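Home | News | Community | Events | Contact

Setbridge opens its doors to show how robots learn to handle kitchen things

August 17, 2018

14 shares | 4 comments

The Setbridge workshop in Gavville held its open day this month, and visitors could see from near how a robot is taught to work with ordinary household objects. The doors were open from the morning until the late afternoon, and by closing time 354 people had signed the visitors' book at the entrance. It was the first time that the workshop received the public since it moved to the old printing hall on Ibarra Street.

The main demonstration of the day was called Komelent. This is the name of a project in which people do simple kitchen tasks with a hand-held gripper, and the recordings of these tasks are later used to teach a robot arm. The person holds the tool in the hand and works with it at a table, in place of using the fingers. According to the workshop, the collection has now reached 2,000 recorded tasks, and the team hopes to finish the first part of the training before the end of spring.

Getsemaní Ventura, who leads the project, gave the explanations at the long table near the windows. She said that visitors often expect the difficult part to be the robot arm, but for her team most of the hours go to the grasping itself. A plate, a lid or a plastic box must be approached from a good angle, and each of them asks for a different one. Clear plastic is among the hardest materials, she explained, as the light passes through it and the edges are not easy to find for the software.
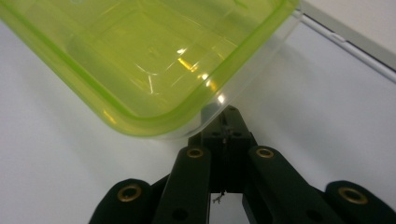

Brian wrote under our first notice of the open day that he would like to know what happens with these recordings when the project is over, and if other workshops in the region can use them. He also asked why the programme was announced so late, as he would have brought his students. Setbridge answered him the next day that a part of the material will be shared with technical schools, after it has been checked, and that the dates of the next visit will be published earlier.

In the afternoon the public was invited to try the tool. There was a list for this at the information desk, and 76 visitors took their turn before the list was closed. The task was to take a food container, bring it to the other side of the table and put it down without pushing the things next to it. Children could do it too, with an adult beside them. Many people found it more tiring for the wrist than they had thought, and the team collected their remarks on paper forms.

There was also a short talk in the upstairs room about jobs in automation, with time for questions. Several parents asked what subjects their children should choose at school. The answer was mathematics, of course, but also woodwork and metalwork – a person who has repaired a bicycle, said Ms. Ventura, already understands a lot about a gripper.

Not everything went according to the programme. The second showing of the robot arm began 40 minutes late on account of a problem with the power supply, and part of the public had already gone home. The workshop apologized and offered these visitors a place in a small group tour at the end of August. Those who are interested can leave their name at the Setbridge front desk or write to the workshop by mail. The tour is free of charge, but the number of places is limited and closed shoes are required on the workshop floor.

Previous story | Next story | Back to Community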